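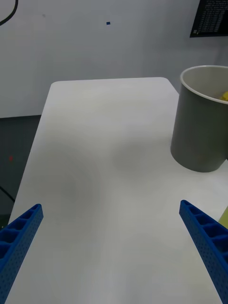
Vasilis Vasić replied to my last post that the Serkden planner is "solved" for tabletop picking and I should stop complaining about it. So, a few notes from someone who has to run it.

Solved on which table? The demo numbers come from the vendor's own bench at Plernodwood. 1,000 simulated picks, same bin pose, same lighting. I would also do well on a test I wrote.

Things I can say after two weeks with it: when the bin is away from the center of the table, the planner likes to go over the top with a huge wrist rotation it doesn't need. Valid path, no collisions, looks awful, eats time.

I logged 47 planning requests this morning. 24 came back with a path I'd let run at full speed. The rest were legal and silly. The dashboard counts all of them as successes.

"Success" in their tooling means the solver returned before the timeout. It says nothing about whether the fingers ended up where the grasp needed them. You have to dig through the terminal log to find that out, and the log rounds joint angles to 2 decimals.

Perception side: a matte grey bin on a white table is harder than people think. Soft shadows get picked up as low obstacles, then the planner politely steers around a shadow. I turned the height threshold up and now it ignores thin objects. Pick your poison.

Jozef Aerts asked if the Radonjić filter fixes that. It helps with the shadows. It also smears the rim of the bin, so the approach comes in higher than it should. I've gone back to the plain one for now.

Before anyone says "just learn it end to end": fine, show me the run on a table you didn't train on. The Sallodthorpe people promised one in June. Still waiting.

Vasilis, if you have a config that does better, send me the actual file. A video won't do. I'll run it on the same requests and post the log, good or bad.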